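Tips for Recording Hand-Held Gripper Demos at Home

Ledine Workshop Notes > Small Jobs > Bench and Kitchen

I've been recording demonstrations for the Bravis project since September, mostly at my own workbench and sometimes on the kitchen counter when the bench is full of other people's broken lamps. My last batch was 241 episodes, and I threw out more of them than I like to admit. These are the habits I've settled into, in no special order, and I hope a few of them save you an evening.

Clear more room than you think you need. The gripper is wider than your hand and your elbow sticks out farther than it does when you're just picking something up, so a space that feels generous with bare fingers gets tight in a hurry. I push everything back to arm's length and then go and move the coffee too.

Do a dry run with the recorder off. Two or three is plenty. You want your wrist to know the way before you start, but if you practice for half an hour you get so smooth and so identical that the episodes might as well be copies of one another (ask me about my first spoon set, which was 18 takes of the very same spoon going into the very same cup).

Change something small each time. Turn the object a little, start from the other side, slide the tray over a few inches. I keep a scrap of paper by the bench and jot down what I changed, because by the second cup of tea I've forgotten.

Go slower than feels natural, especially at the moment of closing. Squeeze, wait a beat, then lift. Same thing when you let go: open all the way and back off before you reach for anything else.

If you fumble, keep going for a moment! A dropped clothespin that gets picked up again is a perfectly good episode as long as you label it that way. The ones to toss are the ones where your other hand sneaks in to help. Mine does it constantly, so now I put it in my apron pocket.

Wipe the lens before every session, and again after anything with flour, sawdust or dish soap. A soft eyeglass cloth does fine. 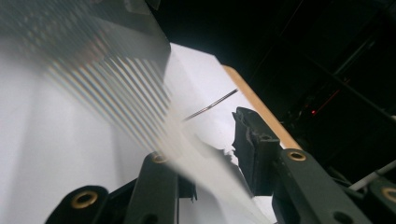
Small grooming and sewing things are the fussiest sets I do, and they're also my favorites, so forgive me if I go on. Anything thin wants a plain pale surface behind it, which helps whoever does the labeling find the ends. Watch what you carry close to the lens, though. A clear comb swept across the view turns into a row of milky stripes, and it can hide one of the fingers while it's at it, even with a nice bright white surface behind. I'd bring a piece like that in low and from the side, and save the quick moves for bigger, solid-colored things. While you're down there, have a look at the rubbery pads as well. A jagged top edge will catch on thread and fine wire, and I like to write the state of the pads in my notes at the start of each set.

Name your files the same night. I use the object, then the surface, then a number, and I leave the gaps in the numbering where I've deleted something. The Aten folder from last winter was named by three different systems, all of them mine, and I'm still sorting it.

Stop when you get sloppy. For me that's after 17 or so good takes of one task, and then I switch to something with larger parts or go make supper. Charge the battery overnight and leave the gripper on a shelf with its fingers open.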